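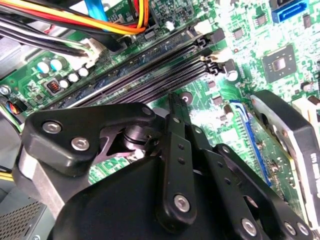
Inside the computer case, memory slots and all.

2025-09-11

Went back to the accordion today! I haven't had it out of the case since December, which is shameful considering what I paid for it, and my left hand had forgotten pretty much everything. The bellows still smell like somebody's attic. I started with the waltz Crescencio Tapia gave me, the one in the falling-apart blue folder, and I got through the first page okay and then hit the key change and it was like driving into a ditch.

So I played the ditch for an hour. Just those 4 measures, over and over, slower every time, until the dog got up and went to lie in the bathtub. By the end I could get across it if I didn't look at my fingers and didn't think about dinner.

The thing I keep messing up is the air. I run out of bellows right where the tune wants to be loud, so I get this sad wheeze and have to turn around in the middle of a note. Crescencio T. always says to plan your breaths like a swimmer, and I nod, and then I don't do it. Today I finally went through with a pencil and marked every place to turn. Some of my marks are terrible and I'll have to move them (the one at the end of line three is just plain wrong) but it already sounded less like a leaky tire.

Called him after lunch to tell him and he wanted to hear it over the phone. I set the phone on the piano bench and played, and when I picked it back up he was talking to someone else about tomatoes! He said he heard it all and I was rushing. I was rushing.

He also says the Quintero hall wants us for the fall dance, and that the other Crescencio, Villaseñor, is going to play bass. Two Crescencios in one band, and I'm the one who has to yell the cues. They pay $348 for the night, split between all of us, so I won't be quitting anything. Still said yes. I have a list of 30 tunes to learn or relearn and I can play maybe a third of them without the folder. I'm going to start with the fast ones while I still have the nerve.

Then I walked over to Caketti for a coffee and one of those almond things and sat there tapping left-hand buttons on my knee like a crazy person. A little girl at the next table asked me what I was doing. I said I was practicing, and she said practicing what, and I said a waltz, and she put her cake down and started tapping on her knee too. She had better time than I do.

The G above the middle is sticking again. I thought it was the cold last winter but it's been 80 degrees all week, so there goes that theory. If I press it hard it comes back up, if I press it soft it stays down and hums through the next three notes. I need to find the number for the repair guy out past Molari, I know I wrote it on the back of something.

Shoulders are killing me. I'd forgotten how heavy this thing is when you play sitting up straight, and I played slouched for the last half hour, so that'll be my back tomorrow too. Leftover rice for dinner, with an egg on it. I'm going to try line three once more before it gets too late for the neighbors, and then a hot bath, if I can get the dog out.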